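Slip log gallery: the cup station, Irncombe bench

Posted December 14, 2025 by Teresa Mac an tSaoi

Quick page, more later when I get a minute. Short version for anyone who wasn't on the thread: the left pad on the Kavanagh hand-held started letting go under load. Dropped a cup, then another, then one went over the edge and Conall got a nick on the thumb picking up the bits. Small cut, plaster, fine. Still goes in as a safety report, so here we are.

Everything with the Kavanagh pair is on hold till the new pads come from Ulport. Please don't "just do a few".

Captions are mine, blame me for the spelling.

What went wrong

Pad screw backing out. Rated for 4000 closes before a check, first slip was logged at 3088. So well inside the interval and nobody was looking for it. The pad tilts a hair, the grip feels firm in the hand, then you lift and the cup rolls out toward the thumb side. Force reading stayed normal the whole time, which is the nasty part. No alarm, no beep.

Glazed cups worst. Mugs with handles mostly OK. Mesh basket never gave any trouble.

Where it bites

Cup held between the two black pads, other gripper open over the table on the left. Look at the pad on the left, flat face on the outer wall, sitting at a slight angle. Smooth glaze and a tapered cup, so not much to hang on to if a pad shifts.

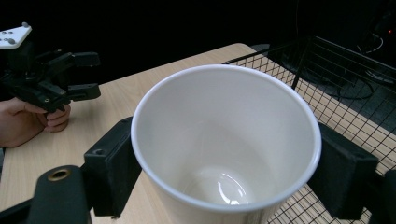 What we're doing for now

Kavanagh pair tagged and in the drawer. Don't untag it.

Veltari spares are OK to use but only with the soft pads on. Check both screws by hand before you start and again at the break. Interval is down to 75 closes untill we trust them, yes I know, it's slow.

No ceramic. Plastic cups only, they're in the box under the bench.

If somthing breaks: stop, put the grippers down, brush and pan. No fingers. Conall says hi.

Still open

Thread lock, yes or no? Ulport haven't answered. Also want to know why the force reading didn't budge, Conall is pulling the logs. Old job number for the pads is 1849 if you're chasing the order.

Anyone else had a slip and not written it up, tell me. Even a small one. No one's in trouble.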